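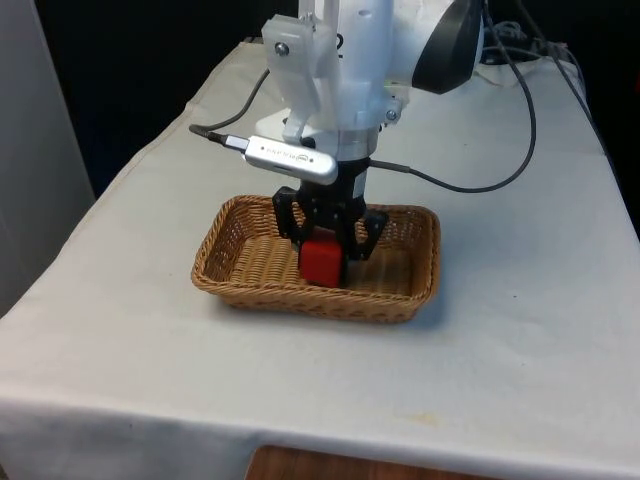 Session 8: Comparing parallel grippers on a basket task

These notes cover the practical part of the gripper unit. You should have read the handout on wrist frames and tool offsets before coming to the lab. The marking scheme is on the course page.

1. Purpose

The task is pick and place with one red block and one shallow wicker basket. It is a poor test of strength and a fair test of geometry. The block is easy to hold. The basket walls are sloped, the rim is raised, and the fingers need room to open at the floor of the basket without touching either.

We compare two sets of fingers on the same arm, the Brutitz pattern and the Imero pattern. Both are black and both close in parallel. The Imero fingers are 3 mm wider at the tip, and most of the differences in your results will come from that figure.

2. Setting up

Lay the cloth flat before homing the arm. Folds at the far end of the table do no harm, but a fold under the basket tilts it and spoils the height reading. Set the basket with its long sides running left to right. Put the block on the bare cloth, on the far side of the basket, for the first series; the second series starts with the block inside.

Check that the cables at the wrist have slack at full reach. A tight cable pulls the wrist round by a small angle, and this shows up in the log as a finger fault.

3. Grip height

Grip height is measured from the bottom of the block to the fingertips. A high grip leaves most of the block hanging below the fingers, which keeps the tips clear of the cloth during a pick.

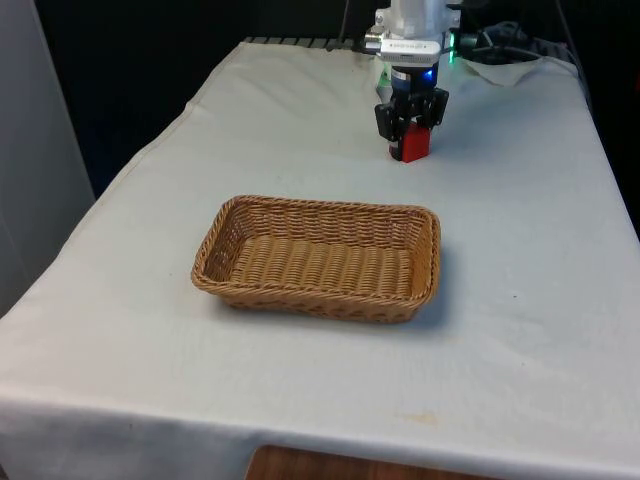
The cost comes at release. With a high grip the block has further to swing if it meets the rim, and a knock of a few millimetres will turn it in the fingers. A low grip holds the block more firmly but brings the tips close to the basket floor, where they may catch in the weave. Record both cases.

The lift before crossing the rim is set at 68 mm in the supplied program. Do not lower it to save time.

4. What to record

For each attempt: finger set, grip height, start position, result, and the controller's closing width. Write "partial" if the block ends on the rim or leaning against a wall. Last June's groups logged 151 attempts between them, and over a third of the "partial" entries had no grip height, so they could not be used.

Compare closing widths within one finger set only. The Trallberg controller zeroes each set separately — a width from one cannot be read against a width from the other.

5. Camera position

A wrist camera gives a good view on approach and a poor one at release, when the fingers and block hide part of the basket floor. A fixed view from outside shows the rim clearance better. Use the fixed view to judge results and the wrist view for alignment only.

Questions about the controller go to Mereana Trevaskis, and those about marking to Tanner Lévesque.

Filed under: Robotics practicals > End effectors > Handouts

Last updated: 24 June 2019

Comments (3)

pbell_lab2
Is the closing width in the log before or after the settle delay? Ours differ by nearly a millimetre.

M. Trevaskis
After. If you are reading the live value you will get the earlier one. Use the log.

Yule group
Section 3, low grip: we caught the weave twice with the Imero fingers and never with the other set. Turning the basket end on made it worse.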